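How Does a Game Know Where Your Character Is?

Say you're playing Pidby, the game where a little fox hops across rooftops. Press the arrow and the fox moves right. But how does the tablet know where to put it?

It uses a grid! Think of a giant sheet of graph paper hiding behind the game. Every spot has two numbers, one for across and one for up. Game makers call them coordinates.
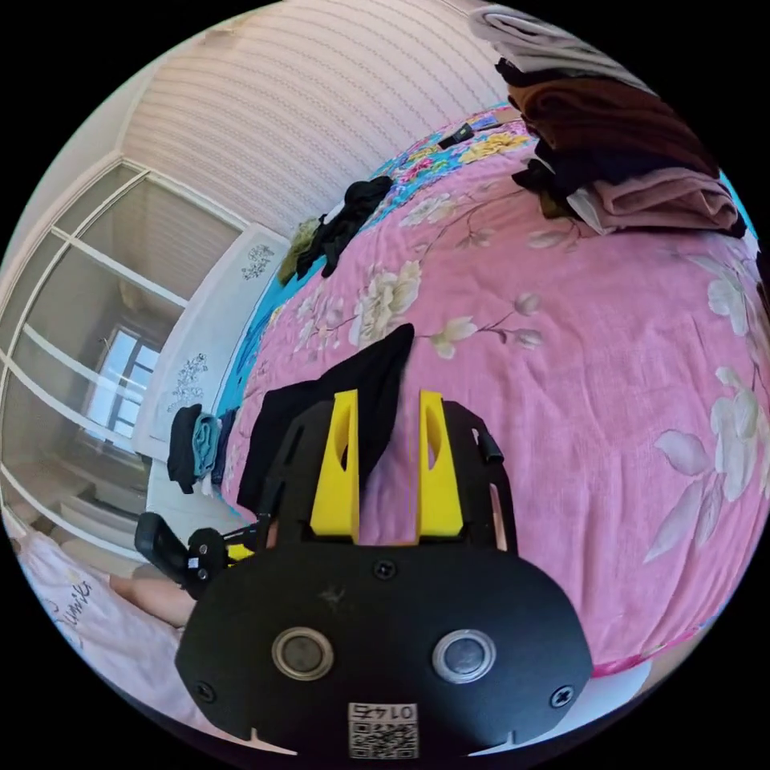

When the fox starts, it might be at 40 across and 6 up. Tap the arrow and the game adds 2 to the first number, so now the fox is at 42 across. Tap jump and the second number gets bigger, then smaller again as the fox comes down. Your whole adventure is adding and taking away, super fast!

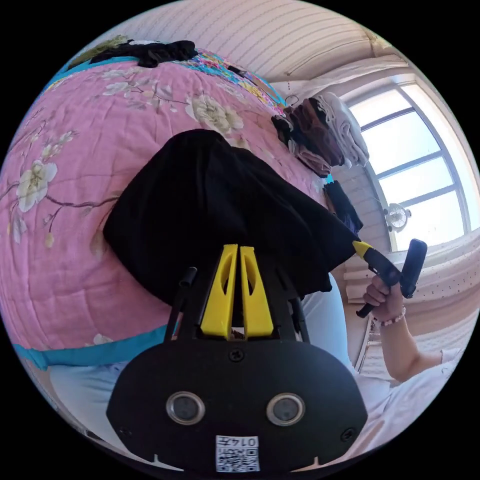

Backgrounds have a grid too. An artist draws small squares called tiles, and the game lays them side by side to make a sky or a forest. Patterns on cloth can give you great ideas for tiles. Look at the white blossoms and dark branches on the pink bedspread: you could draw one blossom tile and one branch tile, then mix them up to fill a whole orchard for the fox!

Now try it yourself. Get some graph paper, draw a fox in one square and write down its two numbers. Ask a friend to call out moves like "3 right, 1 up" and see where it lands.

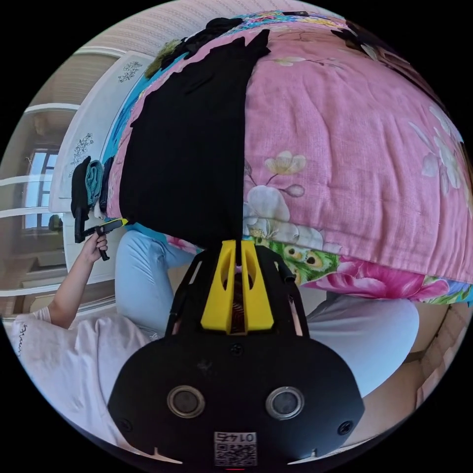 Two round openings, a bit like a pair of eyes!

Words to know
Coordinates: numbers that tell you where something is.
Tile: a small picture used over and over.

Written by Keegan Cormier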